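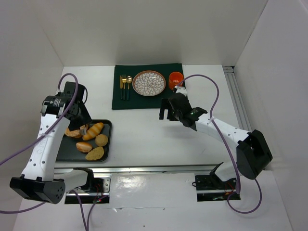
Week 4 handout: collecting demonstrations for the breakfast task
Skeltier short course, April 26, 2022

Right, this is the week we stop talking about data and go and make some! You'll be working in pairs on the Lumeck bench, one of you driving the two arms and the other keeping the log (swap halfway, please, the driving is tiring).

The job is simple to say. Bread goes from the black tray to the plate, one piece per episode, and the cutlery stays put. I want 51 good episodes from each pair by the end of the session. That sounds a lot, but once you've got the hang of it an episode takes roughly 18 seconds, and most of your time goes on resetting the table.

A few things I've learned the slow way:

Move the bread between episodes. If the striped roll is always in the same corner, the model learns the corner and ignores the roll. Turn things round, shuffle them, let them touch.

Vary which piece you pick. Everyone goes for the round bun (I do too), and then we end up with hardly any examples of the flat toast, and that's the one I find hardest to grip.

Don't bin your fumbles! If you drop a piece and pick it up again, keep the episode and tag it "recovery" in Molix. If you knock the cup over, stop, tag it "fail" and reset.

Keep an eye on the cables when both arms reach inwards. Go gently near the cup.

Before you leave, play back 2 episodes picked at random and check them against your log.

Reading for next time: the Vondráček notes on action chunking, first half only. Bring your episode counts with you, split by type of bread.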